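Pritness Automation stellt Wartungskonzept für Demontagezelle in Drellden vor

Drellden, im Dezember — Die Pritness Automation hat die Betreuung der Roboterzelle im Rücknahmezentrum Ikstead neu geregelt. Ab sofort feste Intervalle, feste Prüfpunkte, Ersatzteile direkt an der Zelle. Bisher wurde repariert, wenn etwas stand.

Die Zelle zerlegt ausgemusterte Workstations. Karten raus, Speicher raus, Kabel ab. 1,415 Gehäuse sind seit Inbetriebnahme durchgelaufen, die meisten ohne Eingriff von Hand. Auffällig waren vor allem die Greiferfinger: Schrauben lösten sich, der Nullpunkt wanderte, Karten wurden schief gefasst.

Neu im Plan:

Alle 116 Gehäuse Sichtprüfung der Finger, Schrauben mit Drehmomentschlüssel nachziehen
Alle 240 Gehäuse Nullpunkt des Greifers neu anfahren, Kameraoptik reinigen
Jeden Mittwoch Kabelschlepp und Not-Halt prüfen
Nach jedem Fingertausch Probelauf mit 16 Karten, erst dann Freigabe

Der Fingertausch selbst ist jetzt ohne Ausbau des Handgelenks möglich. Zelle drucklos, zwei Schrauben pro Seite, neuer Finger auf Passstift, fertig. Die Maße der Finger kommen von der Firma Pavlović, die auch die Ersatzsätze fertigt und direkt ins Werk Drellden liefert.

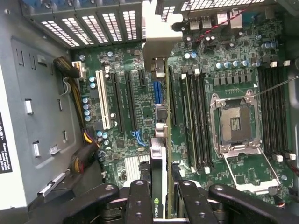
Der Greifer wird nach jeder Einstellung an einem offenen Gehäuse geprüft, im Arbeitsbereich und nicht auf dem Prüftisch. Entscheident ist die Mitte zwischen den Fingern. Eine Grafikkarte, die hochkant zwischen den beiden Platten steht, zeigt der Kamera am Handgelenk nur eine schmale Kante, da fällt ein Versatz sofort auf. Bezugslinie für die Einrichter ist die Kante bis hinauf zum Slotblech. Läuft sie schräg, wird der Nullpunkt noch mal gesetzt — vorher kein Serienbetrieb.

Das Wartungskonzept gilt zunächst nur für die Zelle in Drellden. Eine zweite Anlage ist in Planung, Termin offen. Die Prüfliste kann bei Pritness angefordert werden, auch für für Anlagen anderer Bauart.

Pressekontakt: Pritness Automation, Pressestelle, Drellden. Abdruck frei, Beleg erbeten.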